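About Stonar

Stonar is a workplace automation company. We help firms that set tables, clear rooms and pack up after events decide which parts of that work a robot can take over, and we train the robots to do it. We are based in the Palero building, on the second floor, and most of what we do happens in one large room there.

The company started with a catering firm called Russo. Russo had trouble keeping people on the late clearing shift, and the people who stayed had sore backs. We were asked to look at what could be automated without cutting the crew. It took two years to get a useful answer. Five of the jobs on the original list are now done partly by machine. The rest are still done by hand, and we expect most of them to stay that way.

How we work

Our robots learn from people. An operator does a task with a gripper in each hand, and the movements become training material. The grippers have the same kind of jaws the robot will use, so the operator has to work within the same limits. If something can't be picked up with two jaws, we find that out in the first hour and change the task.

Operators work standing, next to a real table with real things on it. We change the cloth and the objects often so that the robot doesn't learn just one layout.
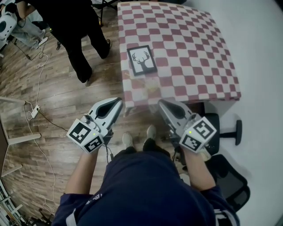 Working at the checkered table with a gripper in each hand.

New operators get five days of paid training. Most come from catering, cleaning or warehouse work, and that experience counts for more with us than a technical degree. Someone who has cleared tables for years knows which glass to move first.

What changes for the people doing the job

We tell every client the same thing at the first meeting. Automation changes the shift before it changes the headcount. Carrying and stacking go first. Checking, sorting out problems and dealing with guests take up more of the day. Some people like that and some do not, and we ask clients to talk to their crews before they sign with us. Our planning software, Zineo, lists each task in a shift and who or what does it, and the crew can see the same list the manager sees.

Recording is done in shared sessions, with several people in the room at once. Operators rotate between tasks and can stop for a break whenever they need one.

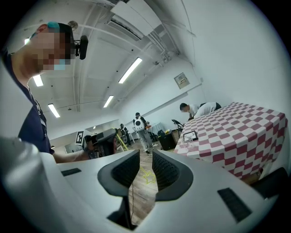
Pascual Acuña says he expected the machines to make the job quieter and was wrong about that, as there is more talking now than when everyone was carrying trays. He would still like the schedule posted earlier, and he doesn't think a robot should be the last one to check a table.

We agree on the last point, and final checks stay with a person at every client site. Schedules now go up two weeks ahead.

Visiting and jobs

Clients and their crews are welcome to visit before making a decision. Please book through the front desk at Palero. We take on new operators twice a year, and the next group starts in December.

Page last updated 07/09/2026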